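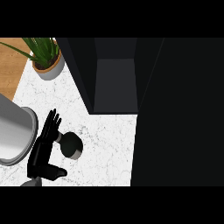 Dear list, I write again about marble worktops, because we must decide on the kitchen in our flat in Flilton before Thursday. My question is mostly about sealing. The shop says the stone must be sealed twice a year, but my neighbour has never sealed his and has no stains. I like a white marble top, and a dark thing lying on it stands out very well, so I would not lose my keys any more. But I cook with lemon and vinegar every day. The offer from Prudora is 2151 with fitting, and the same length in Ocampo granite is 2879.

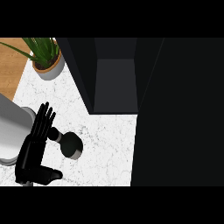
Posted by: flilton_kitchen
To: worktops list
Re: Marble or granite?

Thank you for the answer below, it helped me very much.

> Lemon will etch marble even when it is sealed.
> The sealer only slows down oil and wine. Ask for
> a honed finish, the dull marks show less on it.

Is a honed finish harder to clean around the sink? And has anyone used the Grostik sealer? One tin costs 38 and should be enough for up to 2 coats.

With kind regards to all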